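Why Do We Sleep in Beds?

You spend nearly a third of your life asleep. Most of that time you are lying on a bed, under some kind of cover, with your head on something soft. People have been doing this for a very long time, but beds have not always looked like yours.

The first beds

Early people slept on the ground. Bare ground is hard, and it also pulls heat out of your body. To stop this, people piled up grass, leaves or reeds and lay down on top. Some of them burned the old pile when it got dirty and full of bugs, then made a new one on the ashes.

Later, people began to raise their beds. A bed with legs keeps the sleeper away from cold air near the floor, and away from mice and crawling insects. In ancient Egypt, rich people had wooden beds with legs carved like the feet of animals. Poorer people still slept on mats.

What is inside a mattress?

For hundreds of years a mattress was a big cloth bag with something stuffed inside. The stuffing was whatever people had nearby – straw, wool, feathers, corn husks or even dry seaweed. A straw mattress got flat and dusty, so the old straw was tipped out and fresh straw put in.

Metal springs came into mattresses in the 1800s. A spring pushes back when you press on it, so it holds up the heavy parts of your body and the light parts too. Many mattresses today are made of foam, which is full of tiny bubbles of air.

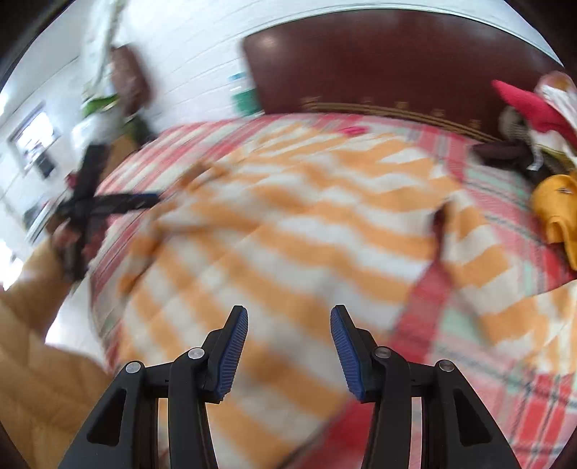
Issue 52

Why do covers keep you warm?

A blanket does not make any heat. You do. Your body is warm all the time, even when you are asleep, and that warmth is always leaking out into the room. A blanket slows the leak down.

It does this with air. Cloth is made of threads, and between the threads there are small pockets of air. Heat moves through still air very slowly. A thick, fluffy blanket holds a lot of still air, so it keeps you warmer than a thin sheet. Two thin blankets have a layer of air between them as well, so they can work as well as one thick one.

Where do the patterns come from?

Look closely at a checked sheet and you may be able to see how it was made. Cloth is often woven on a machine called a loom. One set of threads runs the long way. This set is called the warp. Another set goes over and under, from side to side. This set is called the weft.

If all the warp threads are one color and all the weft threads are one color, the cloth looks plain and even. If the warp threads change color every so often, you get stripes. If the warp and the weft both change color, the stripes cross and you get checks. A plaid is a check with stripes of different widths and colors.

Not every pattern is woven in. Some are printed on top of plain cloth with ink or dye. There is an easy way to guess which kind you have. Turn the cloth over. A woven pattern usually looks much the same on both sides, but a printed one is often paler on the back.

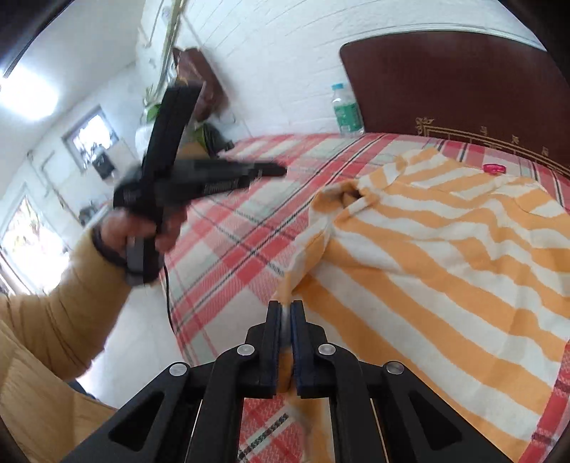
Stripes and checks: orange and white bands on top of a plaid sheet.

Why do sheets need washing?

Your skin is always making new cells and dropping old ones. Many of them come off while you sleep. You also sweat a little at night. Sheets catch all of this, and tiny animals called dust mites eat the old skin. They are too small to see without a magnifier and they do not bite, but they make some people sneeze. Washing the sheets every week or two gets rid of a lot of them.

Try it: the blanket test

You will need two jars with lids, warm water from the tap, a hand towel and a thermometer. Ask an adult to help you with the water.

Fill both jars with the same amount of warm water and put the lids on. Wrap one jar in the towel. Leave the other one bare. Wait 21 minutes. Take off the lids and measure the water in each jar. Write down the two numbers.

Now do it again with the towel wrapped around twice, or with a sock, a scarf or a sheet of newspaper. Which one keeps the most heat in? Does a wet towel work as well as a dry one?

Words to know

Foam – a soft material full of small bubbles.
Loom – a machine or frame for weaving cloth.
Mattress – the thick, soft part of a bed that you lie on.
Warp – the threads that run the long way in cloth.
Weft – the threads that run from side to side.

Next issue, in August: how soap works.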